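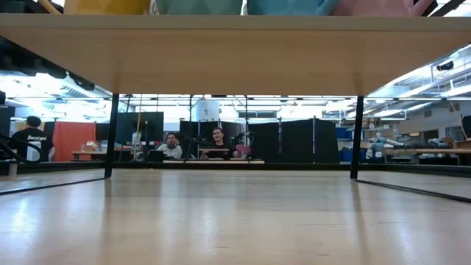 Mugs on the shelf over the table.

Imke Stöcker has spent most of her working life answering calls about what comes out of the tap. The question she gets most is why the tea tastes different this month.

"People notice it in tea before they notice it in anything else," she said. "They'll drink a glass of water and say it's fine. Then they make tea and call us."

Skestbridge draws from two sources. The reservoir at Arnmont supplies the town for most of the year, and its water is soft. When the level drops, the department blends in water from the Andport wells, which is much harder. Stöcker said the hardness at her own kitchen tap measured 102 parts per million in April and had reached 200 by the end of the summer.

"Both of those are safe to drink. One of them leaves more in your kettle."

The scale in a kettle is mostly calcium carbonate. It comes out of the water as it heats and settles on the hottest surface first. Stöcker tells callers to boil some white vinegar and water, let it sit for an hour, and rinse well. She uses a kettle from Kröger that she has had since she moved to town, and she cleans it when she remembers to.
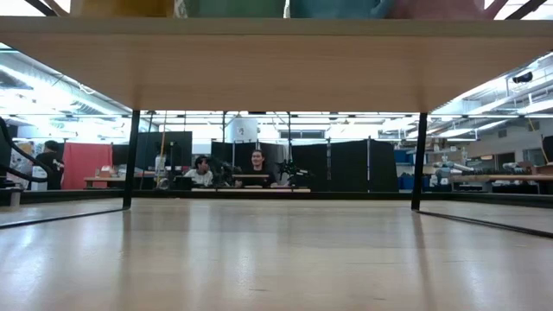

Skestbridge Water Department, Customer Services

The film on top of black tea is a separate complaint. It forms when compounds in the tea meet calcium in the water and the air above the cup. A squeeze of lemon mostly clears it. Milk does not.

"I had a man bring me his tea in a jar," Stöcker said. "He thought it was oil from the pump. I made a cup with bottled water and a cup with tap water and we sat there and waited."

She took over the phones from Gunther Petersen, who kept his notes on index cards sorted by street. The cards are still in the office. Stöcker goes to them when a call comes in from the north end, where the pipes are older and the maps are not always right. The department bills 2269 addresses, and she said a fair number of them are listed under a street name that has changed.

Not every call is about hardness. Cloudy water that clears from the bottom of the glass up is air. Brown water after a main has been flushed is usually iron, and she asks people to run the cold tap until it clears and to hold off on laundry. 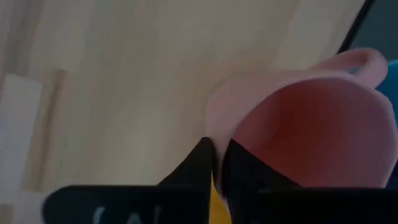
Should I get a water softener?

For most homes in town, a softener is not needed. If scale is shortening the life of your water heater, call the office for the current hardness figure before you buy one, and have the installer leave the kitchen cold tap off the softened line.

Stöcker does not have a softener herself. She said the salt bags are heavy and her basement stairs are steep. 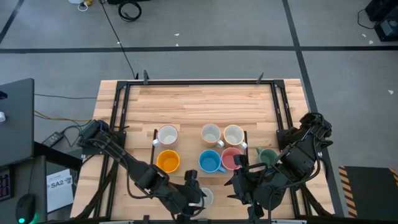
She would like the monthly bill to show the hardness and the source of the water. Krishnamoorthy D'Souza, who runs billing, has told her there is space for one more line on the back.

"One line would do it," she said. "Just the number and whether it's Arnmont or Andport. Then if your tea changes, you can look."

The wells are expected to stay in use until the reservoir refills. Customers can ask for the current reading at the front desk or by phone during office hours.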